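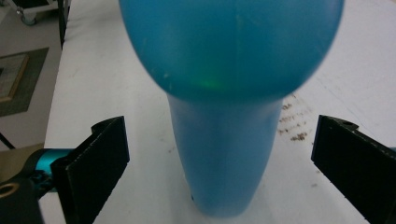
*4 min read*

Hello again from the Gerkeo newsletter desk, which this month is a folding chair and a mug of cold coffee! A few of you wrote in after the last issue wanting to hear more about the hand-held gripper, so I'm giving it the whole item this time.

Quick catch-up for anyone new. We're teaching an arm to handle ordinary bottles, and for now we're doing it by showing. You hold the gripper yourself, with a camera riding along on it, and you do the job the way you'd like the arm to do it later. Every try gets saved. We've got 682 saved tries in the Sometar set so far, and I did a good chunk of them myself, so I have opinions (and a sore thumb).

My first opinion is that standing bottles and lying bottles are two separate skills, and I was silly to lump them together. With a standing bottle you come in low with the fingers open wide, one on each side of the body, and you close slowly. I kept wanting to go for the fat round part at the top, because that's what my own hand would do. The black pads are flat and the dome isn't, so down on the narrower body is a much better place to be. It took me two evenings to quit aiming high!
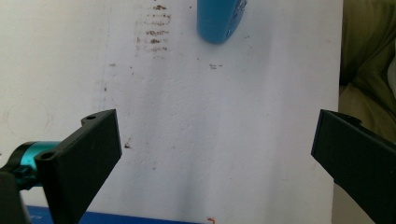
The other thing I had to unlearn was hurrying the approach. When you're holding the tool it's so tempting to swoop in, grab, done, next one. Then you play it back and the whole trip across the table is a blur, and there's hardly anything in there for the arm to learn from. So now I start well back, keep the fingers open, and let the camera have a good look at the empty space between the pads before I get close. I hum to keep my pace steady. The microphone is off, thank goodness.

We also changed how we sort the tries. Swati, our little labeling program, used to give each one a plain good or bad. Now there's a third pile for "good, but weird," and that's where I put the ones where I stopped halfway, changed my angle and went in again. I used to toss those. I'd like to keep them from now on, because a bit of fixing-as-you-go is something I want the arm to pick up, and you can't show it that if every try is perfect.

Lying bottles are next on my list. The plan is 13 starting positions, with the cap pointing a different way each time, and seven tries at each one. If my thumb holds out, we'll have them done and loaded onto Sinik in September.

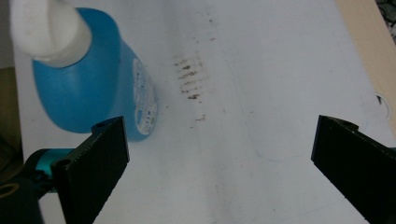

**Do I need to know how to program to record tries?**

Anyone who can squeeze a trigger and move slowly can do it. You'll get a short practice round first, and the sorting happens afterward on a laptop, where you just click one of the three piles. If you'd like a turn, reply to this email and tell me which evenings suit you.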